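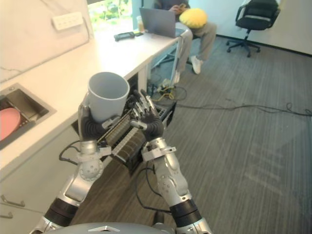
Photo: Starnilus list archive, kitchen folder

From: Starnilus kitchen list
To: Starnilus kitchen list
Date: Saturday, September 27, 2025
Subject: Re: gray cups, marks on the outside, and where things dry

Replying to the message from upstairs about the cups. I have left the relevant parts in and cut the rest.

> We bought a set of the plain gray cups from Vatlow in August for our
> kitchen, the same straight kind you have downstairs. Nice to drink
> from, but after a few weeks the outsides have picked up thin dark
> lines and a couple of shiny patches. Dish soap does nothing. Is this
> wear, or is it something that comes off?

Two different things. The dark lines come off. They are metal rubbed onto the surface, from cutlery or from the cup being pushed along the bottom of a steel sink. A matte finish is slightly rough and picks up metal the way paper picks up pencil. A smooth glossy cup gets them too, but less, and you don't see them as soon.

Make a paste of baking soda and a little water, thick enough that it stays put. Put it on with a damp cloth, rub in small circles, leave it a few minutes, rub again, rinse. Old lines may need a second round. I did all of ours one evening with less than half a box. Do the foot of the cup while you're at it. That is where most of it collects.

The shiny patches won't come off. That is the finish polished smooth, and in our kitchen it was the green scouring pads that did it. We stopped using them on the cups and the patches have stayed the size they were. The pads are still fine for the oven trays, so I moved them to the cabinet under the sink with the tray cleaner. Please leave them there.

> Also, do you stack yours? They seem to stick together if we do.

We don't. The sides are straight, so one cup does not really go into another. It sits on the rim and wobbles, or it wedges. If you have two wedged now, stand the lower one in warm water, put cold water in the upper one, wait a minute and turn gently. Don't pry with a knife. Ours stand in a single layer on the lower shelf, open end up. Some people prefer them upside down to keep dust out, but the rims were getting small chips from being set down on the shelf and we changed over. If they are used every day, dust is not a problem.

> Last thing. Is it all right to leave cups and plates in the sink if
> you're coming straight back to them? We can't agree on this.

The rule down here is plates in the sink, cups on the counter. The pink plate was in the sink in the photo and that is where it should be. A flat round plate sits on the bottom, you can run water over it, and it doesn't tip. Cups are the ones that roll, knock the sides and come out with the lines you're asking about. Stand them upright on the counter, back from the edge, and wash them first while the water is clean. Plates second, pans last.

If you do want to put cups in the sink, a mat helps. The one from Grullton is thin and has holes, so it drains. It needs to be lifted out and washed on both sides once a week or it gets slimy underneath. I found that to be more trouble than keeping the cups out, but your sink is bigger than ours.

> PS we would like to copy your counter layout when ours is redone.

Fine by me, with some changes. The good parts first. The sink is at one end and the window at the other, so the wet work and everything else have the whole length of the counter between them. The bar handles on the cabinets are easy to open with wet fingers. They collect grease behind the bar, so wipe there too, not only the front. The veined wall finish hides water spots better than the plain white we had before. Tomato shows up on it right away.

What I would change is the outlet panel on the wall. It's useful, but anything plugged in there has a cable coming down across the wall to the counter. You end up wiping around it. I would ask for a second outlet by the window. That end is where people sit things down: there is usually a laptop open there, a glass of something beside it, and whatever small items came out of a pocket. I have asked that glasses be kept on the far side from the laptop, or better, on the window ledge. One spill in August was enough.

Also think about where the drying rack goes before anything gets drilled. Ours was an afterthought. We tried the folding one from Châu, which is 9 inches deep when open and takes up most of the clear space next to the sink. It folds up flat, but it is never empty long enough to fold. A rack on the wall over the sink would have been the better choice -- you would need to check what is behind the wall finish before you hang any weight on it.

For replacements, the Vatlow cups are still sold singly. I ordered four more than we needed last time, and they are in the box on top of the tall cabinet. If you are short before your next order, take two and write it on the sheet. Check the color against one of your own in daylight first. The newer batch is a little paler than the August one, and next to each other on a shelf you can tell.

One correction to my message from last week: the small brush for the inside of the cups goes in the drawer, not in the jar by the sink. The bristles were standing in water.

--
Starnilus kitchen list
To stop getting these messages, reply with "remove" in the subject line.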